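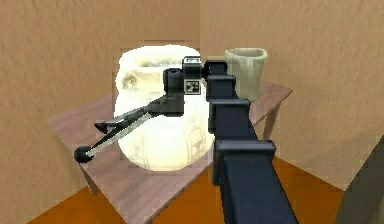 Reda Gaber wrote to say that a collision in simulation is not a safety matter, as nothing breaks and the run can be restarted in two seconds. I disagree, and the Druvham fault is my argument.

In March the Druvham controller was run through 1000 simulated reaches over a tabletop. It drove the gripper into an object in 14 of them. The logs marked all 14 as completed, for a simple reason: the stop condition read the commanded position of the wrist and never the contact force. When the arm stalled, the command kept advancing, and the checker saw a target reached.

The usual response is to blame the physics engine. Contact models are poor, I grant that, and the forces they report should be read with caution. But the checker was going to ship with the controller. On hardware it would have passed the same false result, with roughly 80 newtons behind it.

A markers-only pose estimate does not help either. Tags on the wrist show where the wrist is – they carry no information about what the fingers are pressing on.

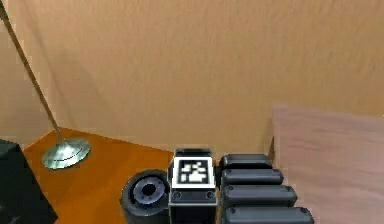
What should change

Any run in which commanded and measured joint positions diverge should be logged as a fault, in simulation as on the bench. The threshold can be argued over later. Gikadside already does this, and its failure counts look worse than Druvham's as a result. I would buy from Gikadside.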